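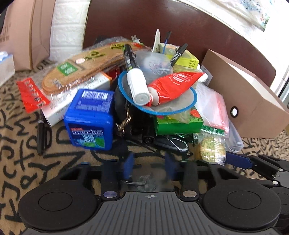 Tenants' group questions Wandeck storage fee

October - The Rolau Tenants' Association is asking Wandeck to show its math before it charges renters a $300 yearly "clutter reduction fee."

Wandeck says the fee will pay for itself in six months through fewer hallway complaints. It has released two pages of support, and neither says how complaints were counted.

"We asked for the numbers and got a brochure," said Rocío Correa, who chairs the association. "Small stuff piles up in every home. I don't see how a fee puts it away."

Wandeck has not set a date to reply.

Contact: Sofia Mota, Rolau Tenants' Association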